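About Us

Home / About / Courses / Opening Hours / Contact

Trallitz is a training school for people who work with switches, valves, pipe fittings and small control panels. We teach maintenance staff, new plant operators and people changing jobs. Our courses are short and most of the time is spent at a table with parts in hand.

How we started

The school was set up by Senthil Shetty and Jui-lin Yau. Senthil had spent years as a maintenance electrician at Zemeck, a packaging plant, and was often asked to show new hires how to read a button box and what to check before opening one. Jui-lin taught plumbing and pipework at night. They began with one evening class in the back of the Sayce building and a shelf of used parts. The first class filled up, and so did the next one.

We now have two teaching rooms, a parts store and a small office, all on the ground floor. There is parking behind the building and a step-free entrance on the Erkden Street side.

What we teach

Our basic course is 30 hours long. It covers push buttons and selector switches, simple start and stop circuits, hand valves, and joining plastic pipe. No experience is needed. Students take parts out of their housings, clean them, look at how the contacts or the seats are made, and put them back together.

The second course is for people who already work in a plant. It deals with finding faults on control stations and replacing worn valves. We ask for the basic course or a year on the job.

We also run one-day sessions for employers. These can be held here or at your site, and we bring the parts with us. Nothing is connected to a live supply in the basic course. Live testing is taught only in the second course, in Room 2, with an instructor present.

Class sizes are kept small — one instructor and no more than eight students.

The parts store

The store holds 209 kinds of part, and nearly all of them have been in service somewhere. Local plants give us what they take out during upgrades, and we buy the rest. We like used parts for teaching. The buttons have been pressed, the labels are worn, and the screws are the ones people will meet at work.

Each part has a card with its name, what it does and where it goes back. Students sign parts out in the morning and return them before they leave. Jui-lin goes through the cards every March and rewrites the ones that can't be read any more.

At the tables

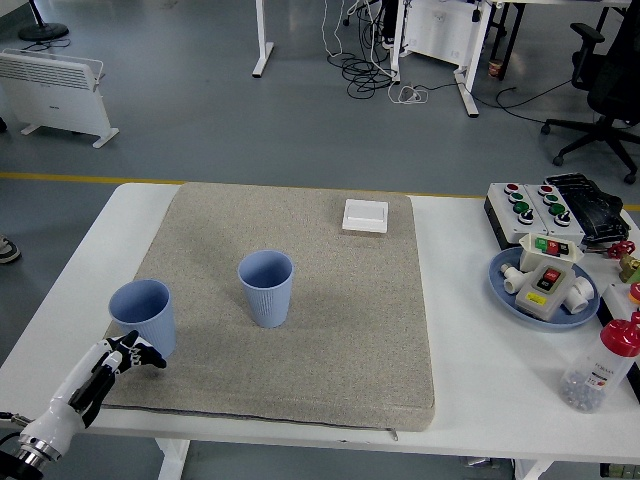 Every table is set up before class from the store list, and students are welcome to handle anything on it before the lesson begins. Small parts are easily lost, so we put them on plates and in cups from the kitchen section of the hardware store. A round light blue plate will hold a couple of switch boxes and two white PVC fittings with room left over, and it can be carried back to the store in one trip. Larger pieces such as a button panel go straight on the table. Students often learn the layout of a panel first, with red at the top and green below it, and then compare it with others in the store, where the order may be different.

Fees and booking

The basic course costs $136 and the second course costs $240, both with parts and handouts included. Employer sessions are priced by the day. Please book through the office, by phone or in person. Places are held for one week without payment.

Bring safety glasses if you have your own — we have spares. Closed shoes are required in both rooms.

Giving us parts

We take switches, relays, valves and fittings in any condition, as long as they are clean and drained. Please call first so there is someone at the side door.

Page last updated 30 Aug 2019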